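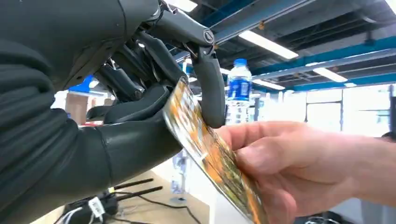 Issue 10

Card Handling Set: README and buying notes

Hi! I put this set together for our group at Closdale, and I've also ended up as the person who asks for the money, so this file is half data card and half shopping list. If you only want the data, read the first two sections. If you're planning a rig of your own, please read the rest before you order anything (I wish I'd had it last October).

What's in it

The set holds 549 episodes of small, flat things going between a person and a two-handed humanoid: printed cards, tags, folded paper. Each episode has head video, wrist video from both sides and joint logs. Another 147 episodes are in the "partial" folder because one stream dropped out. I'd still use them for grasp work, just not for anything that needs all the views lined up.

Where things live on the table

The work table is light wood. The main fixture is a six-compartment organizer box, three along the back and three along the front, and it's the cheapest thing we own and the one I'd replace first if it broke. Cards get laid out flat near it, the laptop goes at the far side, and the person sits behind that. Please budget for a bigger table than you think you need — ours fills up fast!

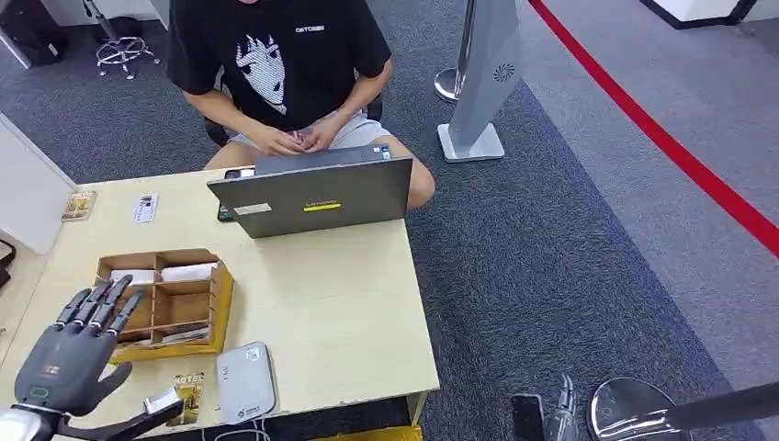 What we'd buy again

Hands first. We got quotes from Disham and Whitlock, and I went with Whitlock for the spare fingertips, which came in the same quote and didn't need a second round of approvals. Set aside 651 dollars a year for small parts: fingertips, sleeves, cables, organizer boxes, more cards. It sounds like a lot until you start sorting receipts.

Get two of any network gear you depend on. A spare router costs very little next to an afternoon of lost recording.

Wrist cameras are where I'd spend more next time. Thin cards with a glossy face are hard to see against bright windows, and a camera with better range would help a lot. I'd put that ahead of a faster laptop, or a nicer chair (sorry, my back). 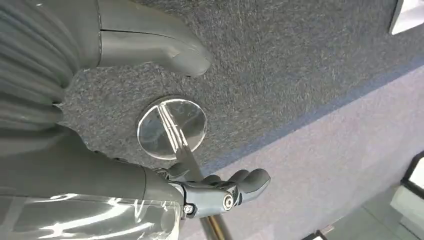
Floor space needs its own line in the budget too. Plan for posts, panels and a clear patch of carpet, and measure the post bases as well as the poles, because the bases are what eat up the room. I measured only the poles on my first plan and had to redo the whole drawing.

Known gaps

Left-hand episodes outnumber right-hand ones. Card text often can't be read in the wrist views, so don't plan on using them for reading tasks.

Last edited Mar 21, 2026. Price updates go in the budget sheet, same folder as this file.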